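Slide 1. Hello, I'm Signe, and I've been on the Trolbridge tennis club rota for 2 years now. Thank Subira Simiyu for the tea!

Slide 2. Old balls. We got through 506 of them last season (pause for groans). They go flat, they sit in a bin bag, and then what?

- Dog owners took 80 of ours at the June open day. Lovely, but wash them first, they're filthy.
- Chair feet for the primary school. Cut a cross in each ball with a proper craft knife, and mind your thumbs.
- Pressure tubs. Zarham swears by his, I'm not convinced. Ask who's tried one.
- A ball in a cup makes a good toddler game. Leave the slide up while I find my bag of samples.

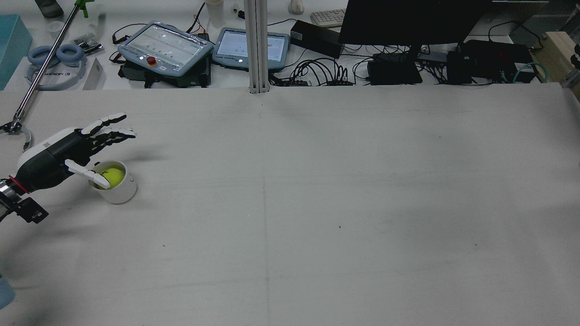
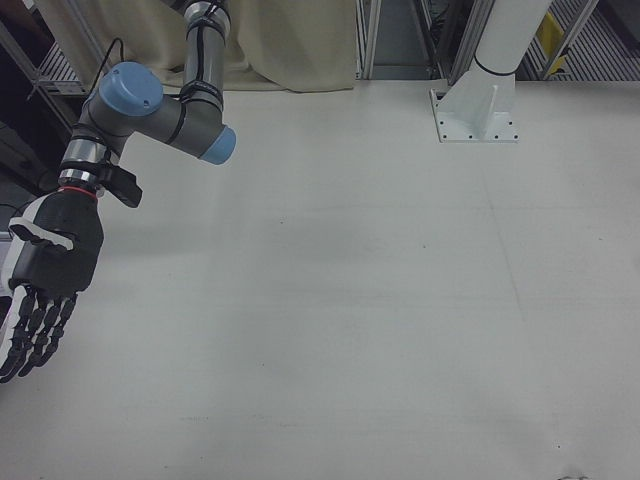
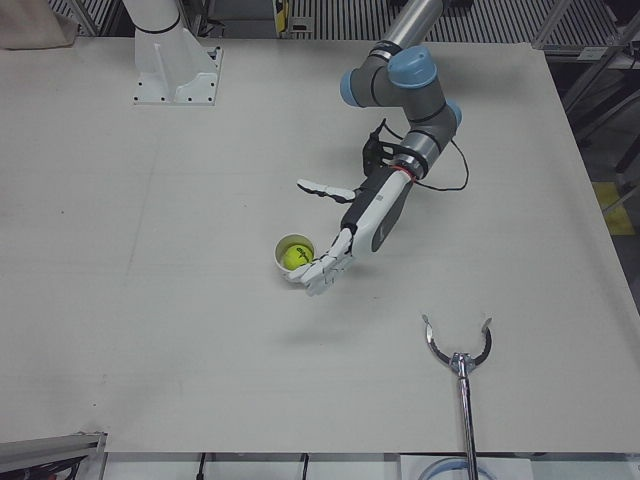

- Posting them off for recycling. Read out the price per box, then say what we'd need to collect before it's worth a trip to the post office. Hands up for sharing a box with Frimpong?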